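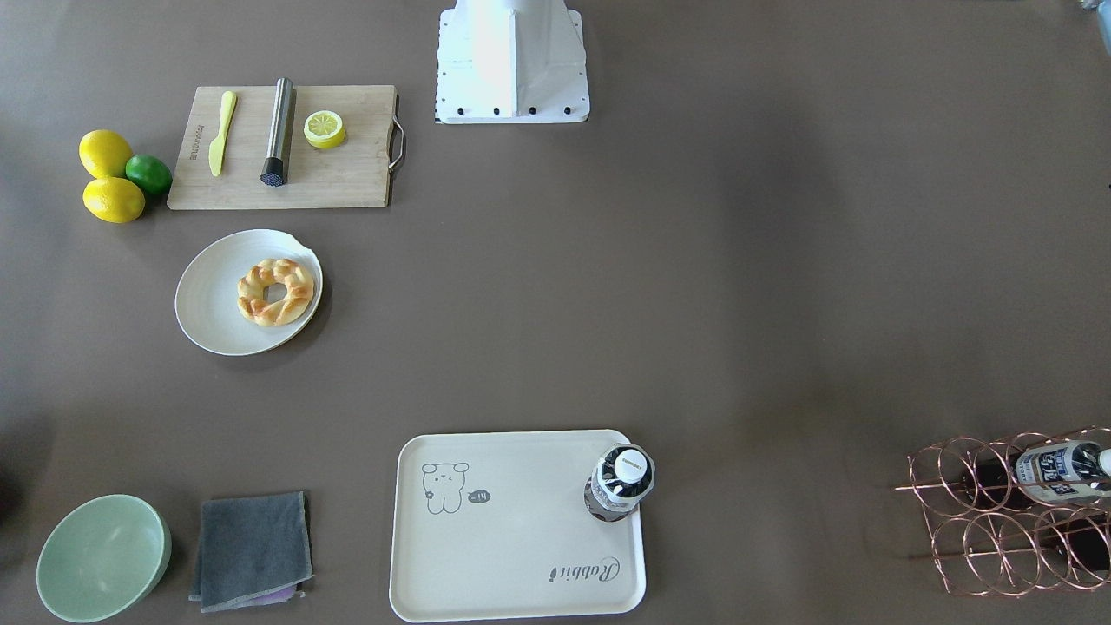 One of our practice tables, set with a lemon board, a bread plate and the tray with the bear on it.

About Bellasach

Hello, and thank you for finding your way to us. Bellasach is a small advice firm that helps cafés, school kitchens, care homes and training colleges decide whether to spend money on a robot arm, how much to spend if they do, and what else they will have to buy once the arm is on the table. That last part is where most of our hours go, and it is the part we like best.

We don't sell robots. We don't take a fee from anyone who does, either, so if you ring us hoping for a discount on a particular make you will get a friendly chat and very little off the price.

How we began

Birsen Tatlı spent eleven years looking after the equipment budget for a group of college catering departments, and in that time she signed for a great many ovens, two dishwashers that never fitted through the door they were bought for, and one robot arm. The arm came in on budget. Then came the table, which had to be stiffer than the one they had, and the mounting plate, and the electrician, and the second electrician, and the training days, and a cupboard full of plates and cloths and trays for the students to practise with, which had been put down on the original form as "sundries". By the end of the year the sundries had a folder of their own.

She kept that folder. It became the first version of our planning sheet, and when Ovidiu Bratu (who had been on the other side of the desk, fitting arms for a supplier) joined her, he went through it line by line with a green pen and added everything she had missed. Today the sheet has 61 lines. You are very welcome to a copy whether or not you hire us, just write and ask.

What we do

Most people come to us with a quote already in hand and a slightly worried look. We sit down with you, usually in your own kitchen and usually with tea, and go through what you want the arm to do on an ordinary Tuesday. Laying a tray? Moving a plate from one side to the other? Fetching a bottle from a rack? Each of those asks something different of the arm, the gripper and the table, and each has its own price.

After that we write you a plan covering the first three years. It has the purchase itself, of course, but also servicing, spare parts, insurance, staff time, floor space and the day when the software licence comes up for renewal (October, for nearly everybody, and always a surprise). If the sums say you would be better off with a good trolley and another pair of hands, we will tell you so, and we have done it more than once.

We offer three kinds of help:

The Wemis visit. One day on site, one written report, no follow-up unless you want it. Good for anyone who hasn't asked for quotes yet.

The Rerero plan. The full three-year budget, with us beside you while you talk to suppliers and your own finance people.

The Zhuravel review. For those who already own an arm and are wondering where the money went. Named after the street where we rented our first room, which had a lovely window and no heating.

Our practice tables

We would be poor advisers if we only ever read brochures, so we keep tables of our own and set them up with the sort of things our clients handle. You'll find whole lemons and a cut one, a round plate with a bread ring on it, a bowl, a folded cloth, a water bottle, a copper-coloured wire wine rack. A soft cloth and a curved wire loop will teach you more about what you need from a gripper than a whole afternoon of slides, and we do encourage visitors to bring things from home. Please bring the awkward ones!

It also helps people see how much room they need. Clients nearly always measure for the arm and forget that the things it works with have to sit somewhere too, with a good stretch of clear surface left over in between. We put that on the sheet as line 59, and Ovidiu will happily talk about it until you make him stop.

Our own budget for practice items last year was £1,241. We mention it because people ask, and because it is a fair starting figure for a small teaching kitchen.

Come and see us

Our next open day is Sunday, August 4, 2019, from ten until four, with a short talk on reading a supplier's quote at eleven and again at two. There is no charge and no need to book, though if you are bringing a class a quick note beforehand would be kind. Children are welcome. Parking is behind the building, past the blue gate.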